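Tips for a card and dice evening at home

Set a limit before the first hand. I put 300 chips in one box, and when the box is empty, the game is finished for me. To clean plastic chips, wipe them with a little dish soap on a soft cloth and dry them the same evening.

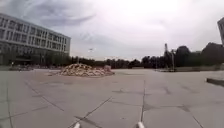 The plaza with its pale concrete slabs.

Sticky cards can be saved. Rub each one with a pinch of baby powder, then brush it off well. Yaryna Koval keeps her decks in a soap box with a rubber band.

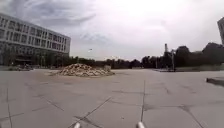
Page 13

For dice, glue felt inside a shallow tray. The table stays without scratches and the neighbors can sleep after 11.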